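In Defence of the Bed as a Table

20 Aug 2018 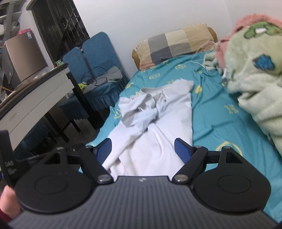
Every piece of advice I have ever read about folding laundry assumes a table. It is a big table, waist height, clear from end to end, and it belongs to somebody who also owns a mudroom. The rest of us fold on the bed. We do it with a crumpled white shirt in the middle of a turquoise sheet, a plaid pillow at one end, a fuzzy mint blanket bunched up on the right and a thin white cable running across the lot. I would like to speak up for this arrangement, which has been slandered for years by people with better floor plans.

The case against the bed is easy to make. It's soft, so nothing folded on it has a proper edge. It's low, so your back lets you know by the fourth pair of trousers. It is also already in use, and will be needed again at bedtime, when whatever you haven't folded gets lifted in one armful and relocated to a chair. The experts bring up the chair with real sorrow. I've read a Nurnivent catalogue that devoted two full pages to what it called the holding seat, and offered to sell me a rack so that I might stop having one. The rack was to stand beside the bed, in the place where the chair goes.

I kept the chair. A chair that holds a grey cloth and a length of black cable is doing honest work. It could be sat upon, I suppose, but bedroom chairs never are. They get dressed up in a slipcover with a ruffled skirt, sometimes with a matching stool, as though guests might be shown in to take tea at the foot of the mattress, and then they spend their lives minding the washing.

My own conversion came in July, after a brief and expensive flirtation with the other side. I had bought a folding board. It was a Belhaj, hinged in four places, and it promised that every shirt would come out the same size as every other shirt. It did this quite well. I had a drawer of identical rectangles for most of a month. What I also had was a folding board, an item roughly the shape of a card table that had lost an argument, and the only flat surface in the flat big enough to open it on was the bed.

So there I was, folding on the bed again, at one remove, with a slab of plastic between me and the sheet. The board now lives behind the wardrobe. I have the drawer of rectangles to thank for teaching me that I can't find anything in a drawer of rectangles.

A shirt, to be fair to the board people, is the worst thing in the basket. Towels want to be folded. Pillowcases practically do it themselves. A shirt comes out of the machine as a sort of knot with a collar in it, and the first job is finding out which way up it is. I go in by the collar. Get hold of that and the rest of the shirt has to follow eventually, sleeves last and sulking. Then face down, smooth it with the flat of the hand, sides in, tail up, and over. The mattress gives a bit under your palm and I've come to like that. You can't iron on it, but you can lean.

As for the sheet underneath, I'm in favour of a loud one. Catalogue beds are always white or the colour of porridge, and a white shirt put down on a white sheet simply vanishes, sleeves and all, until you are patting the mattress like someone who's lost their glasses. Put it on turquoise with yellowy-green lettering and you know exactly where you stand. The pillowcase doesn't have to match. Nor does the blanket. I have been in one bedroom where everything matched, a display room at Prenel, and I was afraid to put my bag down.

There's a school of thought that says laundry should be folded straight out of the dryer, standing up, in the laundry. I tried that as well, when I lived in a building at Dastholm with shared machines in the basement, and all it got me was a neighbour's opinion of my tea towels. Folding is a private business. It should be done near a pillow, with the radio on, by someone who is free to stop halfway and lie down next to the socks.

I'll concede one point to the tidy. The cable ought to go somewhere. Every bed I've ever owned has had a white cable wandering over it from the pillow end, and every so often I fold one into a T-shirt and spend the evening looking for it. The Nurnivent people sell a clip for this at 17 dollars. I looked at it for quite a while in the shop. It would have needed a bedside table to clip to.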